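Home cinema > Projector set-up > Section 4: First movie night

Do this after the wall bracket is up and the Carneo projector has had its firmware update. If not, go back to section 3.

1. Power on. Wait for the Numska logo, then the source menu. First start is slow, leave it.

2. Pick HDMI 1 for a disc player, HDMI 2 for a streaming box. Don't use the USB port for movies – it's for updates only.

3. Set the screen size. Max on this model is 80 inches. Bigger than that and faces go soft in dark scenes.

CAUTION: Don't look into the lens while the lamp is on. Kids and pets too. 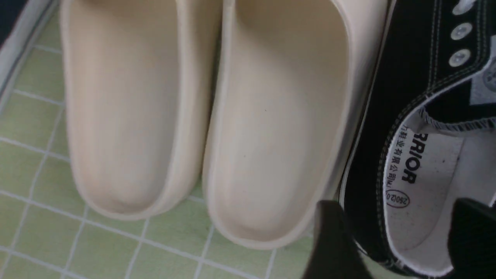
Page last changed: March, by Zamfira Chiriac

4. Picture mode. Choose Film. Not Vivid. Vivid makes every old drama look like a soap opera and skin turns orange.

5. Turn motion smoothing OFF. Menu > Picture > Advanced > Motion. It switches itself back on after a reset so check agian if you ever do one.

6. Aspect ratio: Auto. Black bars top and bottom are normal for widescreen movies. Don't zoom to get rid of them, you lose the sides and half the subtitles.

Note: older films in the squarer shape get bars left and right. Also normal.

7. Sound. Pair the Sima speaker: hold the button until the light blinks, then Menu > Audio > Add. If voices run behind the lips, move the Delay slider a step at a time until it looks right. Use a close-up of someone talking, an action scene won't tell you anything.

8. Dialog too quiet, explosions too loud? Night mode. Same Audio menu.
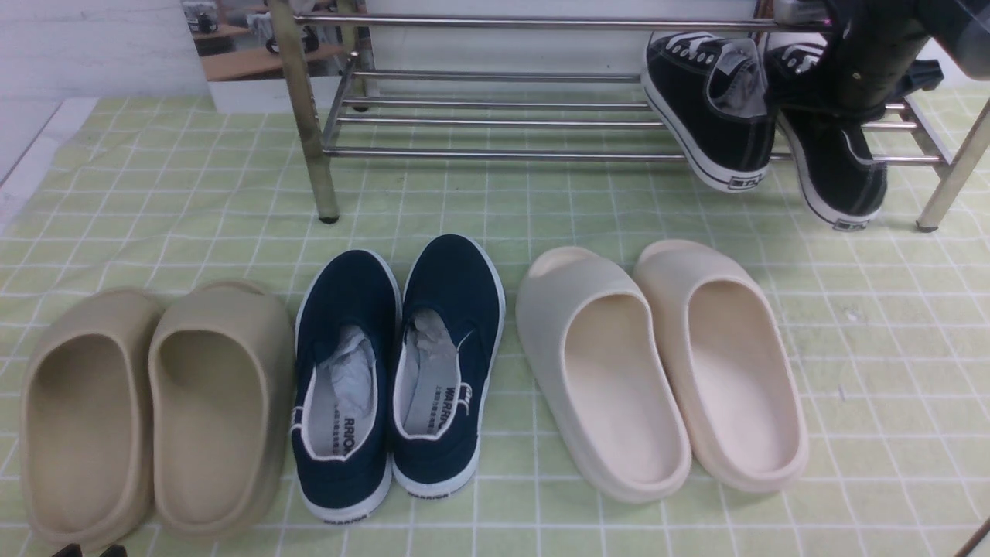 Fig. 4-2. Shoes and slides on the grid mat.

9. Save everything as Preset 1. Otherwise you do it all over after a power cut.

CAUTION: let the fan stop on its own before you pull the plug – up to 4000 hours from a lamp if you do, a lot less if you dont.

Error codes you might see on first use:
757 – no signal. Reseat the cable, try the other HDMI.
783 – disc or stream is copy protected and the cable is too old. Swap the cable.

Anything else, write the code down and send it to Deisy Castaño at the Lakcombe help desk with your serial number. Sticker's on the underside, next to the foot screw.

Next: Section 5, Subtitles and second audio track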